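Workshop notebook – Zaden evaluation, February
Entry opened 09:40

Purpose: to assess the Zaden simulation kit, offered to us by Malider on a trial license, as a replacement for the in-house scene builder.

Installation followed the supplied guide and required 2 restarts of the license service. The kit loads the Franka arm model without conversion. Our own joint limits file was rejected until the header line was removed; the guide does not mention this. Reported to Malider support as ticket 147.

Scene loading was tested with the Hevska object set. A batch of 100 randomized countertop layouts was generated at default settings. All were written to disk, and none required manual repair. Contact behavior has been checked on small objects only. Thin items, such as the stick, remain the main concern, and the solver step will be reduced before the next batch.

Rendering is acceptable for our use. Veined stone and translucent surfaces are handled by the standard material library, with no additional purchase – a point in favor of the offer.

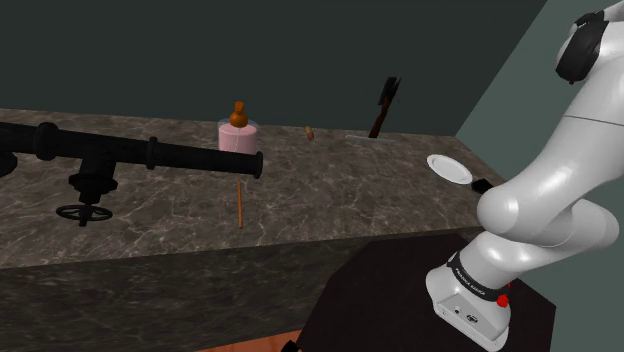 Vasilis Tomić asks that the price be settled before any further layouts are built, and notes that the Frimpong quotation included 900 hours of rendering, whereas Malider bills rendering separately. He would also like the export format confirmed in writing.

Action: request a revised quotation from Malider. Repeat the batch with the reduced solver step. Keep the old scene builder installed until both are complete.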